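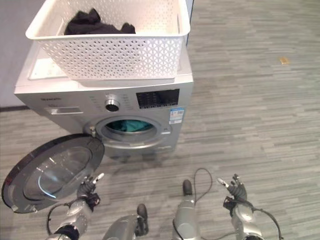 Darnura laundry cell: setup and care notes
Maintained by Ravindra Nishad. Last full check: August 18, 2023.

What this file is for

This README belongs to the recordings folder of the Darnura cell at Ketholm. It tells you how the robot is prepared before a session, how the hands and cables are looked after, and what to do when something goes wrong. Please read it before you power on the arms for the first time. The format of the recordings is explained only shortly, near the end.

I wrote most of it after we moved the cell from the Jardine building in April. Some habits from Jardine do not work here, and I marked these places.

The cell

One robot with two arms, each with a multi-fingered hand. One front-loading washing machine, one white plastic basket, and clothes. The washing machine is not connected to water. It gets mains power only when the display is part of the task.

The machine must stand at an angle to the robot, with its door able to swing fully open. At Jardine it stood parallel to the robot and the left forearm touched the door in many runs. If somebody has pushed the machine, do not correct the position by eye. Use the template in the tools drawer and then run the reach check again.

Before a session

1. Walk once around the robot and look at every cable from the shoulder to the wrist. The loops outside the arms need slack, but they must not reach the door rim when the arm goes forward.
2. Pick up small rubbish from the floor.
3. Switch on the controller and wait for the green state on the operator screen. This takes a little more than one minute. Do not touch the hands during this time.
4. Home the left hand first, then the right. When both are homed together the supply voltage falls and the right thumb sometimes reports a false limit.
5. Open and close each hand five times without load. Listen as well as look. A dry clicking sound means a finger cable is rubbing at the knuckle.
6. Run reach_check with speed at 300. Never use 800 for this, also if you are in a hurry. The value 800 is for free movement without objects in the workspace.
7. Put the clothes in their start places as written in the task sheet.
8. Make one practice run and delete it.

Hands and covers

The hand is where most of our repair time goes. The back of the hand and the wrist have a dark fabric cover, and the fingers come out through cuffs at its lower edge. The cover keeps threads and fluff away from the knuckles. It also hides problems, so it has to come off at every full check.

To remove it, bring the hand to the service pose with the fingers straight down, and switch off the arm. Loosen the wrist strap and roll the fabric down towards the fingers. Do not pull it by the cuffs. The thin cables pass just under them and can be caught in the fold.

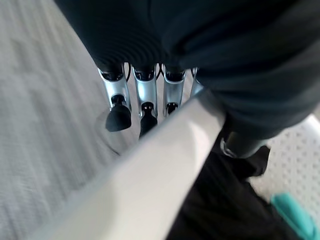 Hand with the cover on, seen from the wrist camera. The thin black cables run near the knuckles, just below the cuffs.

When the cover is off:

- Brush the knuckles with the soft brush, from the back of the hand to the fingers. No compressed air, it pushes the fluff into the joints.
- Bend each finger slowly by hand and watch its cable. It should slide and not jump.
- Press each fingertip sideways. If it turns, take it off, clean the seat and fit it again. Do not use glue.
- Look at the inside of the cuffs. A shiny place means rubbing, and the cover should be changed soon.
- Wash the cover by hand and dry it flat. Keep one clean pair in the drawer.

After the cover is back on, home the hand again and compare the zero values with the last line in hand_log.csv. A difference of up to two units is normal. If it is more, take off the cover and look for a trapped cable before you change any offset.

The fabric can come into the upper part of the wrist camera picture. Some of it will always be there. Too much means the strap is not tight, and the cover has moved forward.

Known faults

Error 121, left hand: a finger did not reach its position in time. Usually clothing is caught between two fingers. Stop the arm, open the hand from the operator screen, and take out the cloth. If 121 returns with an empty hand, look at the knuckle cables.

Right arm stops near the basket: the soft limit is too tight for the present basket height. Load the limits file named farkness_right. The Jardine file has the same length and loads without warning, so please check the name.

Wrist camera shows strong blur: some blur is expected when the arm moves fast. If it stays when the arm is still, clean the lens with the dry cloth.

Arm sinks after power off: normal for the last few centimetres. Hold the forearm, or park it first.

Recordings

The folder has 2441 runs. Each run has one video from the head camera, one from each wrist, joint values for arms and hands, and a short text note from the operator. Runs made before the move have the prefix jd_ and use the old hand offsets, do not mix them with the others for calibration work. Runs with a stopped arm are kept and have "stop" in the note.

To do

- New strap for the right cover, the present one opens by itself.
- Write the steps for changing a thumb.
- Move the emergency stop box closer to the operator chair.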